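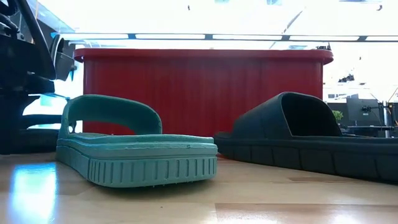 Threads > Robots at work > House rules for shared cells

OK, a few people asked how we write the rules for our robot tabletop tasks, so here goes. Long thread, get a drink.

Quick background: I look after the manipulation benches at Hornau. Most of what we do is picking up ordinary stuff and putting it in other ordinary stuff. Slides, bins, cups, you name it. The tasks are boring. The rules around them took us ages to get right!

Rule one, and I will die on this hill: write the task sentence before you touch the table. "Put the sandals in the red bin" sounds fine until two operators read it two different ways. Does the order matter? Is strap side down a pass? Put it in the sentence or put it in the notes, but put it somewhere.

Our first task sheet was one line long. We recorded 900 runs against that one line and then had a very long meeting about what "in" means. (Is a heel sticking up over the rim "in"? We now say yes, as long as the thing stays put when the arm backs off.)

Rule two: hands out of reach before the arm is live. Everybody knows this one and everybody gets lazy about it around lunchtime. Resetting objects is where it goes wrong, you're leaning over to straighten a shoe and you're thinking about the shoe.

So our reset goes: stop the arm, say "stopped" out loud, wait for the other person to say it back, then reach in. Yes it feels silly. Seema Kanaujia brought it over from Bemcombe and we all rolled our eyes for a week. I say it at home now when I take things out of the oven.

Someone in my replies said a lightweight arm doesn't need all that. Please do your own risk assessment for your own arm, with your own gripper and your own objects on it. A low payload doesn't tell you what happens when your fingers are between the gripper and the table.

Rule three is about footwear, of all things. Slides are a great test object and a pain to handle properly. Open strap, thick sole, grooves that pick up grit. We brush the soles before a session and wipe the table after, and worn shoes from somebody's gym bag are banned. Bought for the bench, stays with the bench.

Also please log WHICH shoe. "Sandal" is not an object name. Color, size, left or right. I once spent a whole afternoon sorting out a folder where every single thing was called "shoe" — never again.

Rule four: lighting goes in the log. Glossy tabletops and ceiling panels are a rotten combination if your policy depends on camera input. We don't ban glare, because real rooms have glare, but you have to write down lights on/off and blinds up/down at the start of every block. If it changes halfway, new block.

Tadeusz Zawadzka wanted us to go matte on all the tables. I voted no. I want the ugly reflections in there, I just want to know when I've got them.

Rule five: keep the failures. All of them! A dropped shoe is a perfectly good record. The only runs we throw out are the ones where a person stepped in or the logger died, and even those get a line saying why. Over 2,000 of ours are labeled fails and they're the ones I open the most.

What counts as a fail is decided by whoever is NOT driving. The driver always thinks it was close enough. I'm the worst for this.

Rule six: background stuff. Desks, monitors, plants, whatever is behind your table, it's part of your data if the camera sees it. Don't tidy it between sessions and then wonder why something shifted. And check for screens facing the camera with people's email on them. Faces and names get handled before anything leaves the building.

Things we still argue about: how long a person should drive before a break (I say 40 minutes, Elaine Rangel says 25 and she's probably right), and whether a second attempt at the same grasp is one run or two.

Right now we call it one run with a retry flag. If you do it differently I'd love to hear how, especially if you've had to merge the two styles later. We're about to and I'm dreading it.

Couple of people asked for the sheet itself. It's two pages, one of them is just the reset steps in big print so you can tape it next to the stop button. I'm cleaning up the wording with Elaine and I'll post it in the replies when it's done.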